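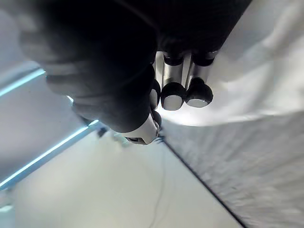

Regras da casa para uma máquina que faz camas

Passei boa parte de fevereiro a ler documentos de boas práticas para robôs em ambientes domésticos. Li o da Hedness, que tem 98 páginas, e li o da Quinlan, bem mais curto e um bocado mais sério. Fiquei com a impressão de que quem os escreve pensa em fábricas, tira a palavra "fábrica" e põe "quarto".

O exemplo que me fez sentar a escrever é o da distância de segurança. O guia da Hedness manda manter 30 centímetros entre a mão do robô e "qualquer superfície não destinada a manipulação". Muito bem. Num quarto, que superfície é essa? A mesa de cabeceira não é para manipular, até ao dia em que alguém pede à máquina que lá pouse um livro. O rodapé da cama não é para manipular, mas está pegado ao edredão, e o edredão é. Com os 30 centímetros cumpridos à letra, a máquina nunca chegaria à beira da cama. Com os 30 centímetros cumpridos "com bom senso", que é a expressão usada mais adiante, no anexo, deixamos de ter uma regra e passamos a ter um desejo.

Perguntei isto por escrito à Hedness. Responderam que o documento é "orientador". Ora, se é orientador, não percebo porque tem uma lista de verificação no fim, com quadradinhos e espaço para assinatura.

Há também a questão do que conta como tarefa. Toda a gente fala em "arrumar o quarto" como se fosse uma coisa só. Duas peças de roupa amarrotadas em cima de um edredão branco dão logo para discutir uma tarde inteira: são para dobrar, para lavar, para pendurar, para deixar onde estão porque o dono as vai vestir daqui a bocado? A norma de Zestesthorpe (chamam-lhe norma, eu chamar-lhe-ia apontamento) diz que o robô deve "confirmar a intenção do utilizador em caso de ambiguidade". Num quarto quase tudo é ambíguo. Ou a máquina passa o dia a fazer perguntas, ou alguém decidiu antes, em nosso nome, o que é ambíguo e o que não é. Gostava de saber quem foi e com que critério.

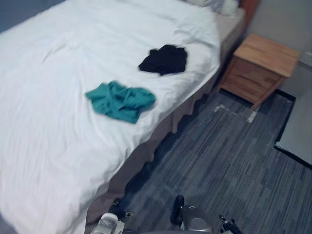
Graham Hulme acha que estou a pedir demais. Escreveu-me que nenhuma norma consegue prever a roupa das pessoas, que o importante é limitar a força e a velocidade, e que o resto se aprende com o uso. Acrescentou que os guias para máquinas de lavar também não dizem quando é que uma camisa está suja, e que ninguém se queixa disso.

É um bom argumento e não me convence. A máquina de lavar espera que eu lhe meta a camisa lá dentro. A decisão fica toda do meu lado da porta. Um robô com duas mãos ao pé da cama tem de escolher onde agarra, por onde começa e quando dá o trabalho por acabado, e cada uma dessas escolhas pode ser má sem haver força a mais nem velocidade a mais. Pode puxar devagarinho, com toda a delicadeza regulamentar, uma camisola de malha pelo fio que está solto.

Quanto à força, concedo que é a parte mais bem tratada. O texto da Quinlan exige que o limite seja verificado com tecido, e com o tecido em dobras, em vez do bloco de borracha do costume. Alguém ali já fez uma cama na vida. Mas a verificação é pedida uma vez, na entrega, e os tecidos de uma casa mudam todas as semanas. Um lençol com dez anos rasga onde um novo nem dá por isso. Eu poria uma nova verificação sempre que entrasse roupa de outro tipo, e poria também por escrito quem a faz.

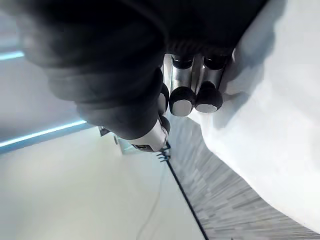
O mesmo vale para a limpeza das pontas dos dedos. Nos três documentos que li, a palavra aparece ligada à "manutenção", a par da lubrificação e do aperto de parafusos. Num quarto, a limpeza é uma regra de utilização. O que tocou no chão não devia ir a seguir à fronha. Qualquer pessoa que trabalhe num hotel sabe isto no primeiro dia, e por alguma razão quem redige estes guias não foi perguntar a ninguém que trabalhe num hotel.

Fiz a minha própria lista, que vale o que vale:

Antes de tocar em roupa que esteja em cima da cama, a máquina pára e alguém diz o que é para fazer com ela.

A mão que apanha coisas do chão não mexe na roupa de cama enquanto não for limpa.

Os cabos ficam fora da zona onde se puxa tecido. Parece óbvio. No guia da Follum só aparece numa nota de rodapé.

Se o tecido resiste, larga-se. Não se tenta outra vez do mesmo lado.

Quem está no quarto tem de conseguir parar tudo sem passar pela frente dos braços.

São 5 linhas contra 98 páginas e já me disseram que são ingénuas. Talvez sejam. Mas consigo verificar cada uma delas de pé, à porta do quarto, sem anexo nenhum.
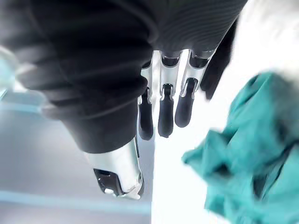 Mão robótica junto a um pano verde-azulado amarrotado.

Volto ao Graham, que numa segunda mensagem me perguntou se eu deixaria uma destas máquinas arrumar o meu quarto. Deixava, comigo lá dentro e com a roupa que já não me faz falta. Ele diz que isso é confiança. Eu acho que é o contrário, e que as regras deviam servir precisamente para eu poder ir à cozinha fazer um café.

A Hedness anuncia uma revisão do guia para 22 de abril. Mandei-lhes 4 perguntas, a primeira das quais é a dos 30 centímetros. Se responderem com alguma coisa além de "orientador", publico aqui a resposta inteira.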